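In praise of the laundry pile
8 Apr 2019

I love folding laundry. There, I've said it, and I'll happily say it again to the friends who think it's the dullest job in the house. Give me a full basket and a free evening and I'm perfectly content.

Part of the pleasure is that folding makes you handle your clothes properly. When you're wearing a jumper you hardly notice it, but pick it up in a heap and you get the weight of it, the fuzz, the place where the knit changes direction at a seam. Grey knits are my favourites for this. People call dark grey a safe colour, and then you look closely and it's full of little pale flecks!

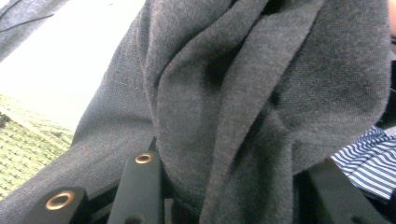

Dark grey knit, still waiting to be folded.

My mother folded everything into strict rectangles and I did the same for years. I've loosened up since. A heavy knit wants big, lazy folds (sleeves in, once over, done) and it sulks in the drawer if you crease it any harder than that. I have never owned a folding board and I don't want one. Your forearm is the right length already.

Then there are the thin things, which most people dread. Sheer fabric slides about, it catches on a rough fingernail, and it won't hold an edge for more than a minute. I think it's the best part of the pile. You have to slow down and pinch it lightly, and while you're going slowly you get to look at the stitching.

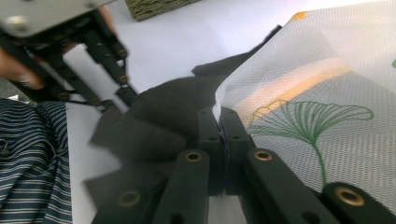 I have a real weakness for leaves done in thread, and for ginkgo above all, that lovely fan on its long stem. Somebody sat down and decided how many lines it would take to suggest a leaf, and where the wavy edge should dip. I'd take one bit of green embroidery over 200 plain white things straight from a packet.

So please don't leave it all on the chair until May. Put the radio on, clear the bed and start with the thickest thing you've got. Keep the delicate ones for last, when your hands have warmed up and you've stopped thinking about work.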